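Le carton intermédiaire n'était pas bloqué, c'est le capteur qui mentait

10/05/2026

Je reprends le carnet après une pause. Le projet Skiteck avance, mais on a eu un arrêt en plein essai d'endurance et j'ai passé deux jours dessus. Le robot devait saisir une pièce en plastique noir sur une table inox, la tourner et la déposer. Il s'est figé au cycle 2 549, sur 3 486 prévus. 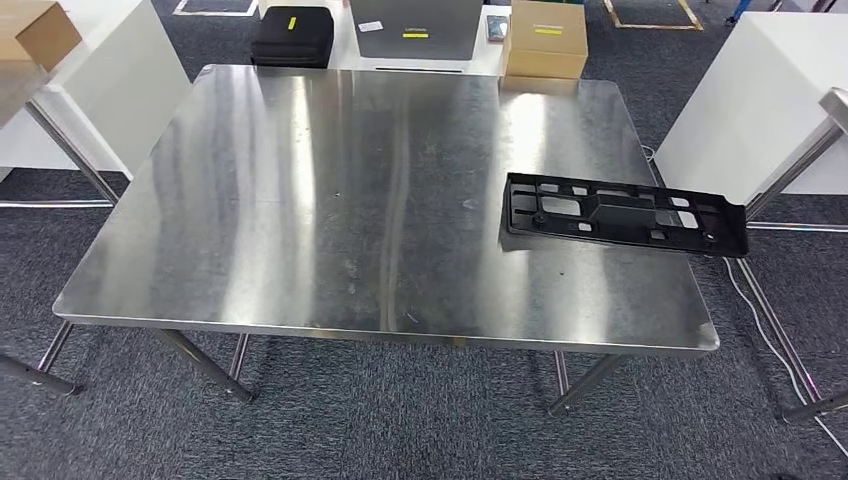
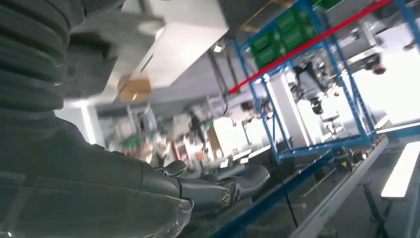
Le journal indiquait un effort anormal au poignet. J'ai d'abord soupçonné la pièce elle-même, parce que le lot venu de Varnmont a des bords un peu irréguliers. J'en ai mesuré 24, toutes dans les tolérances. Fausse piste.

La cause était plus bête. Un connecteur du capteur d'effort prenait du jeu quand le bras arrivait en extension, et la valeur sautait d'un coup. Le contrôleur Procházka a coupé le mouvement, comme il doit le faire. Le problème est venu après : au réarmement, la main s'est ouverte sans demander de confirmation. La pièce est tombée sur la moquette, sans dégât, mais quelqu'un aurait pu avoir la main dessous.

J'ai donc changé deux choses. Le connecteur est maintenant verrouillé par une vis, et le réarmement exige un appui maintenu avant toute ouverture. J'ai aussi envoyé le journal complet à Fostuvbridge, qui avait écrit cette partie du programme – pas encore de réponse.

L'essai repart de zéro demain matin. Je noterai les valeurs du capteur tous les cent cycles et je les mettrai dans le prochain billet.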